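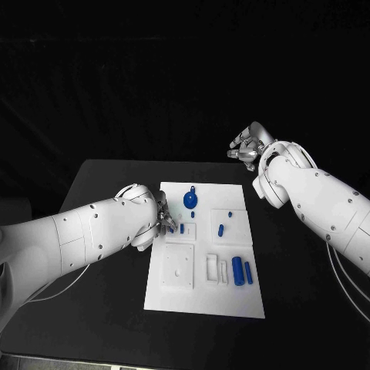
Our project looked at how a small concert venue can cut the time between the opening act and the headliner. We worked with Skadora, a four-piece band from Jostville that plays keyboards, two guitars and drums, and followed them through a short run of shows at the Tinach, an old movie house with 212 seats. The stage there is shallow and the wings are narrow, so everything for both acts has to be stored within a few steps of where it will be played. The house look is plain, a black curtain with matte black furniture in front of it, and under low light the folds of a curtain like that are hard to tell apart. Crew members told us they lose time finding the gap in it when their hands are full.

We timed the changeover at 6 shows in May. The clock started when the opening act's last note ended and stopped when the stage manager gave the go to the lighting desk. The longest part of every changeover was the drum kit, followed by the line check. Moving amplifiers took less time than we had expected when we wrote our proposal.

For the first shows we only watched. After that the crew agreed to try two changes. The first was to set the drums on a rolling riser before doors opened and leave them upstage under a cloth. The second was to label both ends of each cable by stage position instead of by instrument. The labels cost almost nothing and the crew kept using them after our work ended. The riser was harder. It used up floor space the opening act wanted, and one support band asked for it to be moved back before their set.

The riser and a set of spare stands were rented from Jayawardena, a backline company, for 700 dollars. That was our whole equipment budget, and we could not test a second size. We would have liked to try a narrower one.

We also left question cards on the seats at the last show and got 60 back. Most people said the wait felt fine. Several wrote that the music played during the break was too loud to talk over, which was not something we had asked about. Two people wanted more light in the aisles.

The main weakness in our results is that the opening act was different each night. A solo singer clears the stage much faster than a full band, and we did not correct for this. A follow-up study should use the same support act throughout and should time the line check separately for each instrument. The timing sheets and the stage plot are in the appendix.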